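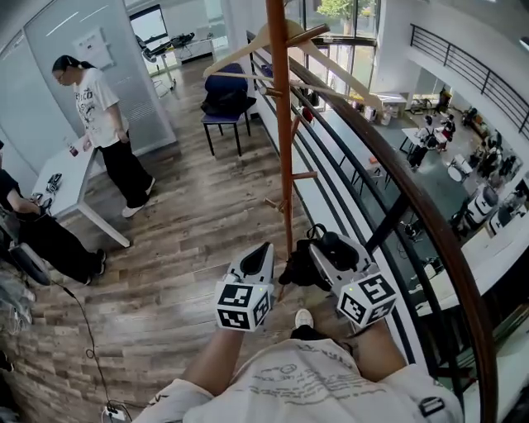
I first ran into Borghild Lindholm in the replies of a bug report, where she was patiently telling a stranger that his clock was wrong. Not his code, his clock. I wrote to her that same evening, and a few weeks later, in July, we had a long call that went well past the time she'd set aside for it (sorry again, Borghild!).

She works on Stinari, a set of software tools that takes recordings from hand-held grippers and turns them into motion data a robot arm can learn from. She came to it from mapping software, and she still talks like a map person. "Everything is a question of where you think you are," she told me. "With a gripper in someone's hand you want to know where it was at every moment, and you want to know it in the same coordinates from the first second to the last. That second part is where I spend my life."

I asked what a normal day looks like, expecting something about training models. She laughed. "I look at trajectories. I had 100 recordings to go through yesterday and I think I drank my own weight in tea." The tool flags the suspicious ones, she looks at the curves, and if a path jumps sideways when no wrist could do that, out it goes.

The part that got her most excited was time. Each recording has a video stream and a motion sensor stream, and they don't start at the same moment. If the two are off by even 30 milliseconds, the software will still give you a path, and it'll look fine until you try to replay it. "It looks lovely! That's what makes me so mad about it. You get this smooth, confident line and it's in the wrong place whenever the hand moves fast." Her fix was to estimate the offset from the motion itself, and to refuse the whole recording if the estimate won't settle.

Her coworker Aivar Kalniņš joined us for a bit in the middle, eating something crunchy. He writes the planner, a separate piece called Jilteck, and he has strong feelings about what Borghild hands him. "People move in ways the arm can't," he said. "They'll twist an elbow around and not even notice. I have to find a path the joints can follow that still puts the fingers in the right place." When he can't find one, Jilteck sends the recording back with a note on which joint ran out of room. The early version just said "failed," and Borghild has not forgotten it.

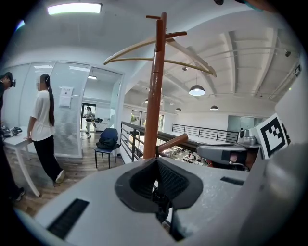 So how does the software know where the gripper is when the camera's view is blocked for a moment?

It leans on the motion sensor to carry the estimate through the gap, then corrects itself when familiar features come back into view. Borghild caps that gap at two seconds, and anything longer gets split into separate clips.

Aivar thinks two seconds is too generous, by the way. They went back and forth on this for a while and I just sat there enjoying it. He'd cut it in half. She says he'd throw away all the interesting stuff, the reaching into bags and the leaning over things.

The next release is called Holanda and it moves most of the checking up front, so a bad recording gets caught within roughly 4 minutes of being uploaded. Borghild wants the person who made it to still remember what they were doing. There's also a new viewer, which Aivar built over a long weekend and which she describes as "ugly and wonderful."

I asked her at the end what she'd tell someone starting out with this kind of tooling. She went quiet for a second. "Plot everything. Plot it before you train on it, and plot it next to the video." Then Aivar yelled something from across the room about checking your units – and she had to go, a build had broken.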